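**Demonstrations look fine, policy stops short of the mug. Keep collecting, or start again?**

Posted by Jonatan Bakke

We are training a grasp policy for a single left arm with a multi-finger hand. Teleoperated, head camera plus joint positions, no force sensing. The set is called Ilari and holds 2,451 episodes. The task is one sentence: pick up the mug from the mat and put it down again on the mat.

Offline loss is good. On the arm, the policy reaches the mug, slows, and hovers beside it with the hand open. In 49 trials it closed on the mug in 4. It does not look like a calibration fault, as replaying recorded joint trajectories works every time.

My supervisor wants another 2,000 episodes. I would like to know whether that is likely to help before I give up July to it. A typical early moment from one episode:

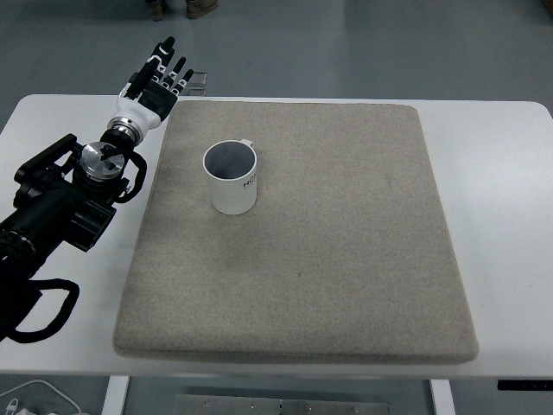

Start positions are chosen by the operator, who is told to vary them. In practice that means whatever the operator feels like. In the episode shown the mug is on the far left part of the mat, close to the hand, and the whole right half is bare. I have not plotted the distribution. Episodes start recording when the operator puts the glove on and stop when they press the pedal. Two operators, both right-handed, if that matters.

---

**Daiane Andrade**

Check idle time first. If recording starts when the glove goes on, each episode probably opens with several seconds of an open hand that isn't moving, and there may be more of it before the grasp while the operator lines up. A policy trained on single frames learns that "open hand near mug" mostly maps to "stay put". That is your hover.

Do this before collecting anything:

1. Compute joint speed per step and plot it against time for a random sample of episodes.
2. Trim the still section at the start. Keep a few steps of it, not zero.
3. Thin out long pauses mid-episode, but leave the finger closing alone. It is slow and easily mistaken for a pause if you only threshold the arm joints. Threshold arm and hand separately.
4. Retrain on the same episodes and repeat the same trials.

We had the same fault on Awasthi and trimming cured most of it. The remainder was operators pausing at different heights.

---

**Eskil Eide**

More data always helps. Also try a bigger network.

---

**Maj-Britt Solberg**

I agree with Daiane on trimming. On the start positions: "vary them" is not a protocol. Divide the mat into a grid, have a script call out the cell and the handle angle, and write both into the episode record. The handle angle matters more than people expect — in your picture it points away from the camera and only a small tab shows above the rim, so the policy has very little to work from. If your printed lettering always faces the same way, it may be using that as a cue instead. Test with a plain mug.

I would collect a small batch on the grid, mix it in, and measure per cell. If the failures sit in a few cells, fill those.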